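Ticket 109: Colour variation on replacement quilt cover orders, and related returns portal fault
Status: Closed
Opened: 05/06/2020
Product line: Prellach bed linen
Assigned team: Drikurico Customer Care, Textiles and Bedding

Summary of the reported issue

The customer purchased a quilt cover through the Drikurico online store and requested an exchange after noticing that the colour differed from a matching pillowcase set bought the previous year. The returns portal accepted the order number but would not generate a label. The customer received the message "Item not eligible at this stage" on each attempt and was unable to proceed to the collection screen.

Two separate matters were identified during triage. The first is the difference in shade between production batches. The second is the behaviour of the portal when an order contains both a discounted and a full-price item. They were handled under a single ticket at the customer's request.

Initial advice provided

The customer was asked to confirm the following before the matter was escalated:

The batch code printed on the care label, inside the lower left seam of the cover.
Whether the item had been laundered, and if so at what temperature.
Whether an optical brightener or a whitening detergent had been used on either item.
The browser in use when the portal error was displayed.

The customer replied the same afternoon. The quilt cover had not been laundered. The pillowcases had been washed regularly at 40 degrees with a standard powder and dried on an outdoor line. The portal had been tried on a desktop computer and on a mobile telephone with the same result.

Assessment of colour variation

Printed cotton is dyed and finished in batches, and a small difference in shade between batches falls within the tolerance set out in the Prellach product terms. Customers who require an exact match are advised to order all pieces together. Where pieces are bought at different times, the older item will usually have lost some depth of colour through washing and sunlight. Warm shades such as peach, coral and apricot show this sooner than navy or charcoal.

The batch code supplied by the customer was checked against the mill record held by our supplier, Okonkwo. No fault had been noted for that batch. A retained swatch was compared with the current standard in daylight and under the store lighting used for inspection. The result was within tolerance under both.

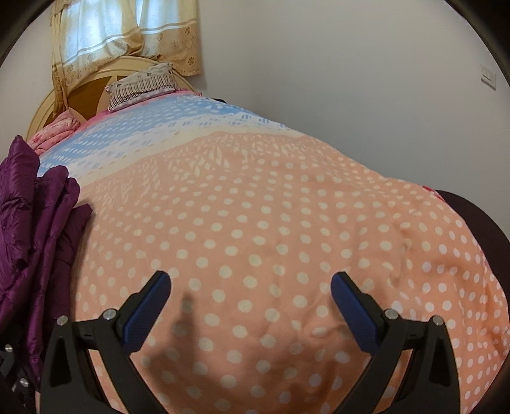 Ibrahim Okeke
Senior Product Support Officer, Textiles and Bedding

Printed covers that combine more than one ground colour should be assessed one colour at a time. On a cover with a peach-orange ground, white dots and a light-blue band towards the head of the bed, the blue may hold its depth well after the peach has begun to soften, and a customer who compares only the blue may conclude that the two items match. Pillowcases should be laid flat against the area of the cover that has the same ground colour. Comparison against a pale section, or across a crease, is not reliable.

In this instance the customer carried out the comparison as described and reported that the new cover was noticeably stronger in the peach. This is consistent with ordinary fading of the older pillowcases. It was explained that an exchange for another cover from current stock would be unlikely to produce a closer match.

Assessment of portal fault

The order was examined in Tumitz, the system which manages returns and refunds. It contained two items, one of them purchased under the winter promotion. The promotional discount had been recorded against the whole order and not against the individual line. When the customer selected the full-price item for return, Tumitz read the order as a clearance purchase and withheld the label.

The following steps were taken:

Step one. The browser cache was cleared by the customer and the request submitted again. No change.

Step two. The return was raised manually from the staff console. The console displayed the same eligibility message, confirming that the fault was not on the customer's device.

Step three. The discount was removed from the order header and applied to the correct line. The order total was unchanged.

Step four. The return was raised again from the staff console. The label was generated and forwarded to the customer by email.

A search for other orders affected by the same fault returned 17 results. Each was corrected in the manner described at step three, and the customers concerned were notified that their returns could proceed. A correction to the promotion template was requested from the systems team and was applied in July.

Outcome

The customer was offered three options under the store policy: return of the quilt cover for a full refund, retention of the cover with a credit towards a new pair of pillowcases, or no further action. The customer elected to keep the cover and accept the credit. The pillowcases were dispatched from the same batch as the cover, and the unused label was cancelled.

Notes for support staff

Do not describe a difference in shade as a defect unless the batch has been flagged in the mill record. The correct term is "batch variation".

Please do not ask customers to wash a new cover in order to bring it closer to an older item. A laundered item can no longer be returned under the change of mind provisions — this has caused complaints in the past.

If the message "Item not eligible at this stage" appears on an order that includes a promotional item, check the position of the discount before refusing the return. Where the discount sits in the order header, follow step three and record the change in the order notes.

Requests for a specific batch may be sent to Okonkwo through the supplier inbox. Batches are not held once stock has sold through, and customers should be told this before a request is lodged.

Related articles
Reading the care label on Prellach products
Washing and drying printed cotton
Returns on orders containing promotional items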